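Dumatier releases remote-control teaching set for fruit handling

Jul 17, 2022

Dumatier has released Hodwood, a set of 1,000 demonstrations for teaching robot arms to pick up and hold soft fruit. All were recorded in simulation by operators steering the arm by remote control.

The operator moves a hand controller and the simulated arm follows. Arm position, finger opening and both camera views are stored at each step. One view is taken close to the fingers, the other from further back.

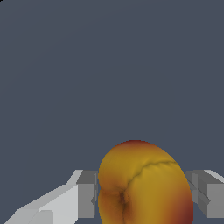
Grip width is set by the operator throughout and is never corrected by the software. Of the demonstrations, 600 were recorded by trained staff and 200 by people new to the controls. The rest were produced by replaying earlier runs with the fruit in a different starting position. Recording began in March with 11 operators.

"New operators close the fingers in small steps, and a model trained on their runs does the same," said Annapurna Unnithan, who leads the teaching group at Dumatier. "We kept those runs in the set and labelled them." 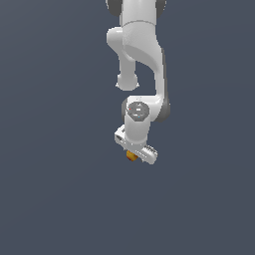 Simulated arm holding a piece of fruit in its gripper during the Hodwood work. Picture: Dumatier

Failed grasps are included and marked as such. Playback software was written by Vistgate and runs on an ordinary desktop computer.

Hodwood is available to research groups on request. A second set, covering placing fruit into trays, is in preparation.

Press contact: Evaristo Donati, Dumatier press office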